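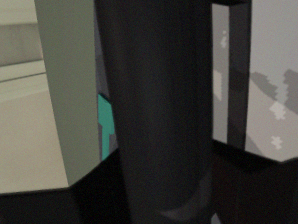
Clandari sim package for arm training – worth the license?

murali_f
Posted 21/01/2019
We have a small shop with 2 arms on packing and I'm looking at the Clandari simulation package so we can test grasps before we tie up a real cell. The quote is 600 a seat per year, and that includes the wrist camera module and the scene library. Has anyone used it for more than the trial period? I've had the trial for 7 days and I can't decide.
Murali Fernandes

gearlash
Used it since May. The wrist view is the best part of it. You get the arm in the way of everything, same as on the real machine, so you find out early that your camera mount is bad. Physics is fine for boxes and poor for anything soft.

Hollitz_user
I'd disagree on the wrist view. The arm blocks the middle of the picture and the textures behind it are flat patches of color. We trained a detector on it and had to redo most of the work with real pictures. Hollitz costs more but the surfaces look like surfaces.

gearlash
Did you turn on texture randomization? Flat patches are okay for grasp planning. If you want a detector you need to mix in real pictures anyway, with any of these packages.

Hollitz_user
Yes, it was on. It swaps the patterns but the lighting hardly changes. That is my complaint.

L_Iyer
I do integration work and have set up both. Short version:
Clandari – quick to install, scenes load fast, camera offset is one text file. The manual is thin.
Hollitz – better rendering, slow on an ordinary office PC, and the import tool rejects a lot of CAD files.
For packing boxes I would take Clandari. For bin picking with shiny parts I would not.
Lakshmi Iyer

murali_f
Thanks. It's all boxes and trays here, nothing shiny. Can the camera be moved out to the side so that it sees past the arm?

L_Iyer
Yes, change the offset and reload the scene. Make the same change on the real bracket or your results won't carry over. I've seen people forget that.

nostus_bob
Nostus has a free one. Nobody has mentioned it.

gearlash
Nostus has no wrist camera. You would have to write it yourself.

nostus_bob
True, but it took me an afternoon – and I'm not paying per seat.

murali_f
I'm not a programmer, so that's out for us. Does the reseller matter? My quote is from Didenko.

Hollitz_user
Didenko took 15 days to send me a license key. Support was fine after that. Ask them to extend your trial while you wait.

murali_f
Will do. I'll move the camera first and run the tray scenes again before I sign anything.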